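Notebook - lead attribution, Hosto landing page test
February 13, 2024
Entry by D. Cullinane

Picking up from the routing change. The Stendo forms now write the first-touch source to a hidden field and pass it to the CRM on submit. Before the change the field was filled from the last page visited, so anyone who read a blog post and then came back through a retargeting ad was booked as paid. That inflated paid and starved organic in every report we sent Hosto. Old records can't be repaired from the form data alone. Catríona thinks the server logs go back far enough to rebuild the May cohort. Not started.

Setup for this run:
Page A: long copy, form at the bottom, six fields.
Page B: short copy, form beside the headline, three fields (name, work email, company size).
Split 50/50 by cookie, no reassignment on return visits.
Window: 16 days.
Primary measure: cost per qualified lead. Raw form fills are logged but not used to call the test.

Qualified means the sales desk at Buckley accepted the lead after one call or one email exchange. They had been accepting on company size only, which page A doesn't ask for in the same way (free text there, dropdown on B). I mapped the free text to the dropdown bands by hand. Anything I couldn't place went to "unknown" and stays in the denominator.

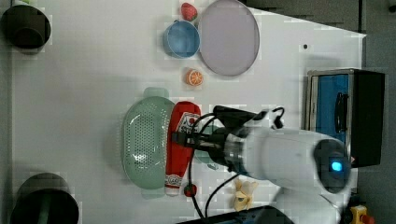 Cookie consent is the weak point. Visitors who decline get no cookie and are served page A by default, so A carries a group that B doesn't have. I have excluded them from both arms and put them in a separate tab. The excluded group converts lower than either arm. Leaving them in would have made B look better than it is.

Spend allocation: paid search and sponsored newsletter are charged directly to the lead. Content hours are charged at the flat internal rate and spread over all organic leads in the window. Catríona objects to this, and I agree with part of it. An article written last year still brings in leads and costs nothing under this method. She wants writing cost spread over 12 months from publication. I'll run both and report both, with the method named in the column header so the two don't get mixed up again.

Interim reading, no decision taken:
- B has more fills than A. Expected with fewer fields.
- Acceptance rate is lower on B. Most rejections are marked "student" or "no budget."
- Cost per qualified lead is close between arms. The intervals overlap for most of the window, so I'm not reading anything into the gap.
- Median time from fill to first contact is 3 hours on A leads and longer on B. Sales works the queue by completeness score, and B leads score low by design. This is a confound and it is ours.

Fix for the last point: Zivard has a scoring override by form ID. Set both forms to a fixed score of 60 for the rest of the window. Changed at midday. Leads before the change are tagged "pre" and will be analyzed separately.
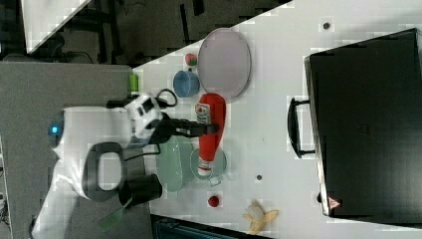

Arm and gripper over the ketchup bottle, white tabletop.

Duplicates: the same email on both pages is counted once, to the arm seen first. Same company with different emails is counted as separate leads but flagged. The dedupe script was case sensitive on the email field and let several through. Corrected, rerun, and the counts in the sheet are the new ones. Discard any export made this morning.

Email follow-up is identical for both arms - same three messages, same spacing. The second message still links to the old pricing page, which redirects and drops the UTM string. It affects both arms equally, so I have left it alone until the window closes. Changing it now would make a second break in the data.

To do:
Ask Buckley for rejection reasons as codes instead of free text.
Check that the Zivard override survives the nightly sync.
CM to pull a sample of the May logs and see whether the referrer is intact.
Write up the 12-month cost method so Hosto can see it before the numbers.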